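Cleaning a scratched metal bin, what do you use?

gitau_m
I want to clean a big gray metal bin with sloping walls. The floor has pale scuffs and the back is chalky at the top.

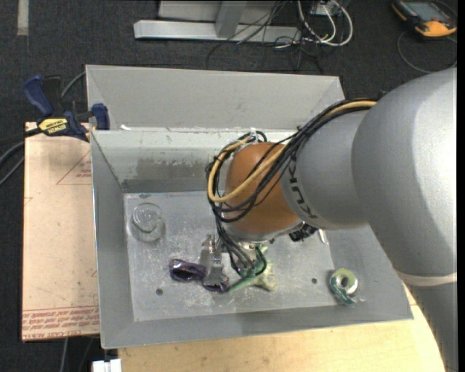 Reply 1
ekow.amissah
Warm water and dish soap first. If the pale marks stay, try white vinegar, then rinse.

Reply 2
nouhaila_a
I do not agree about vinegar. It made my bin dull in 5 minutes. Also take out the sunglasses before, please.

Reply 3
gitau_m
Soap only, then. Do I plug the two small holes in the floor?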